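Trutari Loft Bed with Staircase Cabinet
Owner's Guide, Section 6: Loading the Storage and Setting Up the Room
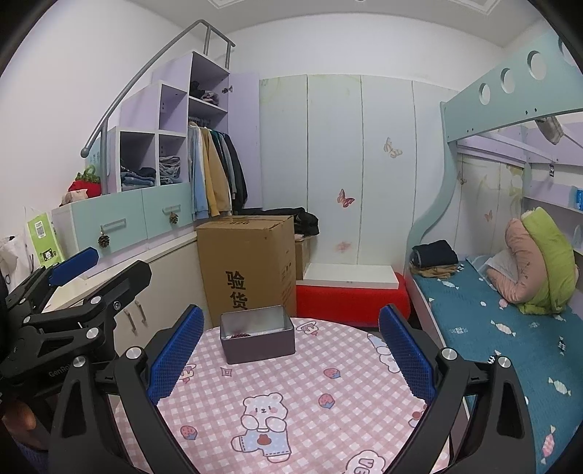
Fig. 6-1. Staircase cabinet in use, with clothes in the cubbies and on the rail. Wardrobe on the back wall, round table in front.

Read this section after the cabinet, handrail and bed are fully assembled (Sections 2 to 5). Keep the hardware bag until you have finished step 9.

6.1 Before you load anything

1. Check that the cabinet stands level. Adjust the feet if any drawer rolls open by itself.
2. Tighten the handrail screws once more by hand. Do not use a power driver.
3. Leave at least 60 cm of clear floor in front of the drawers. A round table, like the one in Fig. 6-1, can stay in the room as long as the drawers open all the way.

CAUTION: Cartons left on the floor are a trip hazard for anyone coming down from the bed. Flatten them or move them out before the bed is used at night.

6.2 Loading the cabinet

4. Start with the drawers. Put the heaviest items here and spread the weight from side to side.
5. Fill the cubbies with folded clothes. Jeans stack best with the fold facing out. Keep stacks below the top of the opening so that nothing catches when you pull one out.
6. Hang shirts and light jackets in the open section. Winter coats should go in the wardrobe - they are too long for this rail and will bunch at the bottom.
7. Keep the stair treads clear. Do not store bags, shoes or toys on them, even for a short time.

Note: Small charms may be hung on the drawer handles. Take them off if they knock against the drawer front, as they can mark the finish.

6.3 Small items and decals

8. Keep beads, hair clips and other small things in an open tin or a box with a lid. Sort them at the table and put the tin away afterward. Keep beads out of reach of children under three.
9. Decals can be applied to smooth wardrobe doors. Wipe the door with a dry cloth first, then press the decal from the center outward. To remove one, warm it with a hair dryer on low and peel slowly.

CAUTION: Do not place decals on the handrail or the stair treads.

6.4 Care

Wipe the surfaces with a damp cloth and dry them right away. Check all bolts every March, and again any time the bed is moved. Replacement handles are listed under part 1704 in the back of this guide.

Revised 11 May 2023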